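Monday, late

So the pendulum lab finally happened and I'm still a little wired from it, even though my feet hurt and I haven't eaten anything except pretzels. Riku Morikawa and I got the bench by the radiator again, the one with the wobbly clamp. We were supposed to time 60 swings for each length of string and I lost count at 39 on the very first try (somebody dropped a brass weight behind me, very loud!) so we had to start over. Riku was nice about it. He did the counting out loud after that and I ran the stopwatch.

Our first value for g came out at 78, which would have flattened everyone in the building. I'd forgotten to change centimeters to meters in one column and only one column, don't ask me how. We fixed it and got something way more normal, a bit low, and I wrote a long paragraph blaming air resistance and my thumb. 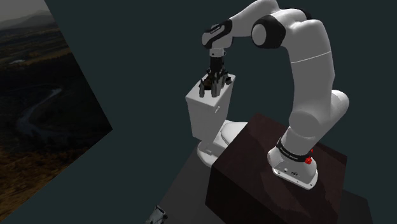 The manual wants the graph of period squared against length, with the slope worked out from two points far apart on the line, and then the percent error underneath. I did mine in pencil first and I'm glad, since the line looked awful until I stopped trying to make it hit every dot. Riku says he always measures to the bottom of the bob and I always measure to the middle, so we need to pick one before the write-up is due. I think it's the middle. I'll check chapter two in the morning.

Next is the spring one, and I still have to buy graph paper.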